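Print this thread | E-mail this thread

Pukura check-in software, ratio alerts wrong at nap time

clatach_admin
We run a licensed center with 3 toddler rooms and moved to Pukura for sign-in and ratio tracking in September. When a teacher logs a break, the room count drops at once, but the floater is not added until the next sync. The alert fires every time. Has anyone changed the sync interval?

ditport_daycare
Settings, Rooms, Sync. Default is 20 minutes. Ours is set to 8. Shorter than that and the older tablets drop their connection.

rm4lead
The interval is the wrong fix. Assign the floater to both rooms as a secondary and have them tap in before the lead taps out. The alert is correct if the order of taps is wrong.
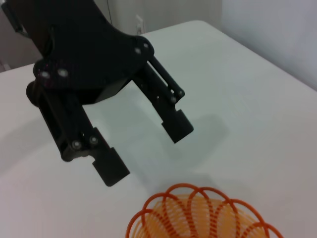
clatach_admin
Does a secondary assignment count toward ratio in both rooms at the same time?

rm4lead
Only the room where the last tap was made counts. The other room shows the name in gray with no value.

ditport_daycare
Disagree on tap order. At 12:30 our floater is still finishing cots next door. If she taps in early, the first room is short on paper. A licensing reviewer reads the log, and the log would show a gap.

rm4lead
Then the first room is short in fact, and the log should show it. Move the break to 12:45.

ditport_daycare
Breaks are fixed by our handbook. I would sooner have a late sync than a wrong entry.

kidcount
We had the same argument and went back to paper sheets for nap, with Pukura for arrival and pickup only. The Kandasamy add-on handles breaks better, but the quote was $3,000 a year and we passed.

clatach_admin
Paper is out, the owner wants one record. I set the sync to 8 and added the floater as secondary in the two rooms that share a door. I will export the alert log at the end of the month and post the totals.

Print this thread | E-mail this thread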